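Nerkard Tabletop Teaching Kit
Product code NK-158
Sold by Wamero. Page last revised 24 Jul 2024.

Overview

The Nerkard is a kit for people who would like a robot arm to do something and would prefer not to write the program. You do the job yourself, by hand or by remote control, while the kit records. Do it enough times and you have a set of examples to train on. Do it badly enough times and you have a set of bad examples, which the kit will store with exactly the same care.

It comes from the Skavgate workshop, where the first version was held together by cable ties and goodwill. The current one uses proper fixings. Goodwill is still recommended.

Two ways to show it

Hand guiding. Press the release on the control box, hold the arm near the wrist and move it through the task. The joints go slack enough to follow you and stiff enough not to drop on the table. This suits slow work, short reaches and anyone who has ever taught a child to use a knife and fork.

Remote control. Sit clear of the arm and steer it from the hand controller. The gripper follows your finger and thumb. Most buyers start with hand guiding, move to remote control in the first week and say they should have started there. We have stopped arguing with them.

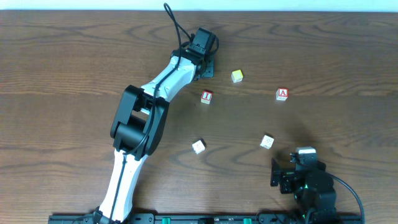
Both methods write to the same recording format, so you can mix them in one set. Label which is which. The software has a box for this and you will be tempted to leave it empty.

What we suggest you teach first

Picking up a small block. It sounds like an insult until you try it. A cube sitting square to the gripper is easy, and a cube turned to an awkward angle means rolling the wrist before you close. Recordings in which every block sits politely square will give you an arm that can only handle polite blocks.

Alphabet blocks are good for this. They are cheap, they survive being dropped, and the different faces let you ask for a particular one. Scatter them afresh before each recording. People are very poor at scattering things and tend to make the same pattern over and over, so tip them out and leave them where they land.

The wrist view

The wrist camera is where the fine positioning gets done. It looks out past the fingers, so when you are steering by remote control you can line up the gap with the block before you go down.
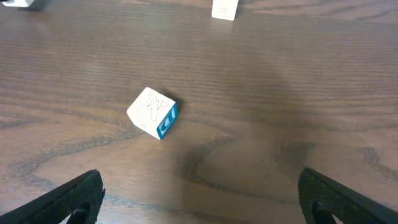

Photo: Skavgate workshop

Note the texture on the fingers. Smooth fingers were tried, and the blocks left at speed. Replacement pads are sold in packs and go on with the supplied adhesive. Clean the old glue off first. The new pads will stick to it beautifully for one afternoon.

Keep a lamp in the same place for the whole of a recording session if you can, then do another session with it moved. Polished tabletops throw back a good deal of light, and an arm trained under one lamp can take a strong dislike to a second.

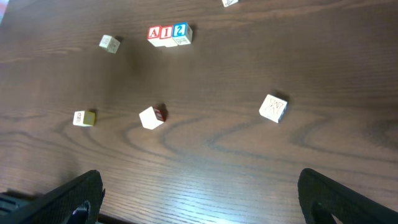
Wrist view with the blocks spread out and the fingers apart.

How many recordings?

For one simple pick, plan on 100. For picking and then placing, plan on more, and a longer lunch. Delete any recording in which you sneezed.

In the box

Control box with release button
Hand controller and lead
Wrist camera with bracket
3 spare pairs of finger pads
Recording software, licence for one computer
Printed guide, which is short and which we would like you to read

Not in the box

Table, blocks, computer, patience. Arms are sold separately, and fitting notes for each supported model are on the Zamani downloads page.

Delivery and returns

Orders leave us within three working days. Opened kits may be returned if complete, including the small screws. We do check for the small screws.

The two-handed controller is due in October. Please don't ring to ask which part of October.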